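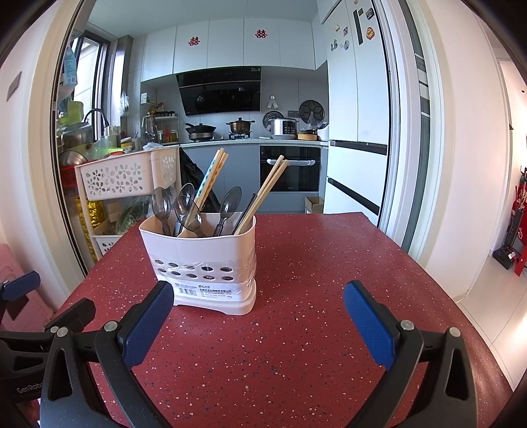 Figura 1. Porta-talheres de plástico branco sobre a mesa, com a cozinha ao fundo.

Arrumação de talheres na cozinha doméstica: relatório do projeto de semestre
Grupo Ormsby: Vendula Hrubý, Zsolt Mészáros e Ashton Merrick
Orientação: Kálmán Lakatos
Entregue em 1 de julho de 2026

1. Ponto de partida

O enunciado pedia que escolhêssemos um objeto de cozinha barato e verificássemos se cumpre o que promete. Escolhemos o porta-talheres vertical, o copo perfurado que se encontra em qualquer loja de utilidades e que os guias de organização recomendam com uma confiança que nos pareceu exagerada. O guia da Tullier, lido em abril, afirma que um copo destes "elimina a desordem da gaveta". Não explica como mediu a desordem, nem em que gaveta.

2. O objeto

O exemplar da Figura 1 tem uma fila de furos redondos na metade inferior e conserva a etiqueta do produto, com código de barras e texto em chinês, além de uma tira de fita transparente à volta. Lá dentro estão quatro colheres, duas de metal e duas escuras, e vários pauzinhos de tipos diferentes: um par de bambu claro com desenho azul na ponta, um par de madeira simples e um pauzinho preto.

É uma mistura bastante normal, e foi ela que nos fez desconfiar da ideia de categoria. Os guias falam de "talheres" como se todos tivessem o mesmo comprimento e o mesmo peso. Os pauzinhos sobem bem acima do bordo e inclinam-se para onde calha. O par de madeira cai para a direita e o de bambu sai na diagonal a partir do centro. Um copo sem divisórias, como o modelo Mernalov que usámos para comparação, não resolve isto.

3. O que fizemos

Durante o semestre registámos 464 utilizações do copo Mernalov em 3 casas. Em cada utilização anotou-se se a pessoa tirou a peça à primeira ou se teve de afastar outras. O Zsolt insistiu em cronometrar. Deixámos os tempos de fora, porque cada casa carregava no botão num momento diferente e os valores não se podem comparar.

Também pesámos o conjunto. Com 300 gramas de peças o copo ficou estável. Enchemo-lo depois até 829 gramas e continuou de pé, mas já custava meter a mão sem levantar duas peças ao mesmo tempo. Não testámos pesos intermédios, o que é uma falha do plano e não temos como a disfarçar.

4. Os furos

Todos os vendedores que consultámos dizem que os furos deixam sair a água. É plausível. Mas, com o copo pousado numa mesa, a água que sai fica na mesa, e nenhum dos folhetos menciona um prato por baixo. Na Figura 1 os furos ficam na parte lateral. Quanto ao fundo, não sabemos como é e preferimos não adivinhar.

5. Mesa ou bancada

A bancada é a outra questão. Na cozinha da figura já lá estão um wok no fogão, uma panela de inox com tampa, uma panela de arroz, um suporte de especiarias com frascos e uma chaleira de vidro. A Vendula defende que o copo deve ficar sempre ao lado do fogão. O Ashton acha que deve ficar onde se come. Os nossos registos não dão razão a nenhum dos dois: as casas usaram o copo onde o puseram no primeiro dia e não voltaram a mexer nele.

6. Resultados, com reservas

A frase da Tullier não se confirma nem se desmente com os nossos dados. Podemos dizer que, no copo Mernalov, as colheres saíram mais vezes à primeira do que os pauzinhos, e que os pares se separam com facilidade. O folheto da Druvus sugere prender cada par com um elástico. Experimentámos e abandonámos a ideia ao fim de poucas refeições.

O professor Lakatos pediu-nos uma recomendação de compra. Não a fazemos. Três casas são poucas, as pessoas sabiam que estavam a ser observadas e um único copo de comparação não representa o mercado. Quem repetir o trabalho devia incluir um modelo com divisórias e uma gaveta comum como controlo.

Agradecemos a Njål Wallin a balança emprestada e a revisão das tabelas em anexo.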